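Subject: Re: [wulosico-users] Planner stops when both arms hold the same cloth
Date: 25 Oct 2018

> We run Wulosico with two arms and the Gornach collision plugin. As soon
> as both grippers close on one piece of fabric, the planner reports a
> self-collision and refuses every path. Is it a bug, or do we have to
> remove the cloth from the world model?

Hello,

I had the same trouble in April, so I write down what worked for us. It is not a bug in the plugin. When you attach an object, Wulosico adds it to one arm only, and the other gripper is then seen as an obstacle touching it. You must put both gripper links in the `touch_links` list:

```
attach:
 object: garment
 parent: left_gripper
 touch_links: [left_gripper, right_gripper]
 padding_mm: 3
```

With padding above 3 we again got refused paths near the basket. The hanger is a second object in our setup, with its own entry, and it must be allowed to touch the garment. 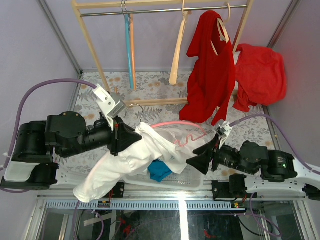

The rack is the other thing to check. Our first model had the rack as one solid box, and the planner could not go between the posts at all. Now we use separate thin boxes for the posts, the top beam and the lower bar, and a cylinder for the rod. Planning takes up to 300 ms, which is fine for us.

One more point – the wrist joint. If your limits allow 359 degrees, the planner will sometimes choose the long way round and pull on the cable. I set a narrower range in the Lahtinen driver and not in the planner, because the Clollitz replay tool reads only the driver file.

If it still fails, please send the log with `max_samples` at 1000. The default is too low to see which pair of links is in collision.

Regards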